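Encimera de cocina

Publicado en julio
Redacción de Comumico

La encimera es la superficie horizontal de trabajo que cubre los muebles bajos de una cocina. Sobre ella se preparan los alimentos, se apoya la vajilla y se colocan los aparatos eléctricos de pequeño tamaño. En algunos países de América recibe los nombres de mesada, mesón, cubierta o tope de cocina. El término designa tanto la plancha de material como, en el habla corriente, todo lo que hay encima de ella.

Origen y evolución

En las cocinas anteriores al siglo XX la mesa central servía para casi todas las tareas. Los muebles eran piezas sueltas, de alturas distintas, y el fregadero ocupaba un lugar aparte. La superficie continua se extendió con la cocina modular, que igualó la altura de los armarios y permitió cubrirlos con una sola plancha. La mesa quedó entonces para comer y el trabajo pasó a la pared.

Con la generalización de los enchufes en la zona de trabajo, la encimera empezó a alojar tostadoras, hornos de sobremesa, batidoras y cafeteras. Muchos de estos aparatos se guardaban al principio en un armario y se sacaban para usarlos. Hoy es frecuente que queden a la vista de forma permanente.

Materiales

Los materiales más empleados son el granito, el mármol, el cuarzo compacto, la madera maciza, el acero inoxidable, la porcelana sinterizada y el tablero laminado. El mármol natural es poroso y se mancha con el limón, el vinagre y el vino. Por ese motivo se fabrican muchas superficies que imitan su dibujo, con fondo blanco y vetas grises, en laminado o en cuarzo.

La madera admite lijado y reparación, pero necesita aceite con regularidad. El acero resiste el calor y se raya con facilidad. El laminado es el más económico y su punto débil son las juntas, por donde puede entrar agua. El catálogo del fabricante Hundik recoge 472 acabados, de los cuales 300 corresponden a laminados, y su línea Kokholm se limita a los dibujos de piedra clara.

Frente o salpicadero

La franja de pared situada entre la encimera y los armarios altos se llama frente, salpicadero o copete, según su altura y la zona. Protege la pared de la grasa y de las salpicaduras. Puede ser una pieza del mismo material que la encimera, un vidrio, un panel metálico o un alicatado. El mosaico de teselas pequeñas fue habitual en baños antes de pasar a la cocina. Se vende en mallas ya montadas y se elige a menudo en mezclas de un mismo grupo de tonos, como verdes y azules. Tiene más juntas que el azulejo grande y exige más limpieza. La encuentra entre frente y encimera se sella con silicona.

Distribución de los objetos

Los aparatos pesados suelen ocupar un extremo o un rincón, cerca de una toma de corriente. El horno tostador es el que más fondo requiere y necesita espacio libre a los lados y por arriba para disipar el calor. La tostadora de dos ranuras ocupa poco y se sitúa con frecuencia al lado o delante de él. Ambos conviene desenchufarlos antes de limpiarlos, y las migas se retiran por la bandeja inferior en los modelos que la llevan.

Los recipientes se alinean contra la pared, donde no estorban al trabajo. Entre ellos son comunes las botellas de aceite o de jarabe, los botes con tapa para café, azúcar o harina, los tarros de cerámica para utensilios y el exprimidor manual. 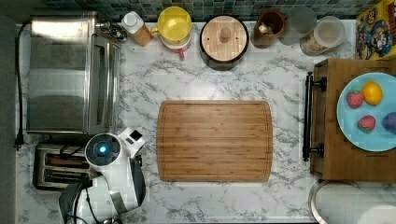 Encimera con dibujo de mármol, horno tostador y tostadora de acero inoxidable. Al fondo, exprimidor amarillo y bote negro con tapa de madera clara.

Los botes de tapa de madera no deben sumergirse en agua, porque la tapa se deforma y deja de ajustar. Los opacos protegen mejor de la luz el café y las especias. El fabricante Dogar comercializa un juego de 9 piezas apilables, con una tirada anual de 4,000 juegos.

Limpieza y mantenimiento

Para la limpieza diaria basta un paño húmedo con jabón neutro. En la piedra natural se evitan los productos ácidos y la lejía. Los estropajos metálicos dañan el laminado y dejan marcas en el acero. Las ollas calientes se apoyan sobre un salvamanteles, también en las superficies que el fabricante declara resistentes al calor. El mármol y algunos granitos se tratan con un sellador, cuya duración depende del producto y del uso.

Véase también: salpicadero, pequeño electrodoméstico, cocina modular, fregadero.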